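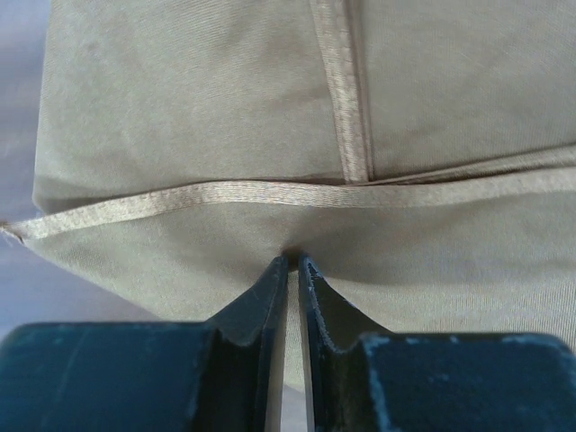

Picking up cloth in a rented garage

Zuzana Kuruc has been building a fabric-handling arm since January, in one half of a garage on the edge of Kutlow. The other half holds a lathe, two bicycles and her neighbour's paint. The arm, which she calls Erkuvik, has one job: take hold of a garment lying on a table, lift it and lay it down folded.

Rigid parts are easy by comparison. A box keeps its shape when gripped at a corner. Cloth does not, and the position of the far edge says very little about what the near edge will do once the jaws close. Kuruc's answer has been to work on the grip first and leave folding until later.

The gripper has two facing fingers that taper to narrow tips. Flat pads came first and slid over the weave without gathering anything. The present tips are notched along the edge and come down on the cloth slightly open, then close to draw up a small pinch. The fingers are dark and by now well scuffed along their upper faces. She has not repainted them.

A small camera at the wrist looks past the fingers at the material. Plain twill gives it little to work with: a beige panel has few features apart from its creases, and creases move. Raised trim is more useful. Where a vertical strip of satin-like piping meets a horizontal band, the junction forms a T, and each strip throws a thin shadow line on the cloth beside it. The software, a modest program named Vodel, looks for such junctions and sets the grip point at a fixed offset below them.

Frayed ends cause trouble. Loose threads against a pale tabletop can be read as an edge, and the offset is then measured from the wrong place. Kuruc masks them by hand for now.

Closing force took longest to settle. The motor is driven by a Luo board, set to 14 per cent of full current for twill and 19 per cent for heavier cloth. Above 30 per cent the notches mark satin. Each setting was run through 200 grips before she wrote it into the table, with the lamp overhead kept at the same height throughout.

Lifting is slow by design. The wrist rises, pauses for the cloth to hang, and checks the camera view again before it travels sideways. Folding along a seam is the next stage - the code exists, but the second arm it needs is still in parts on the bench.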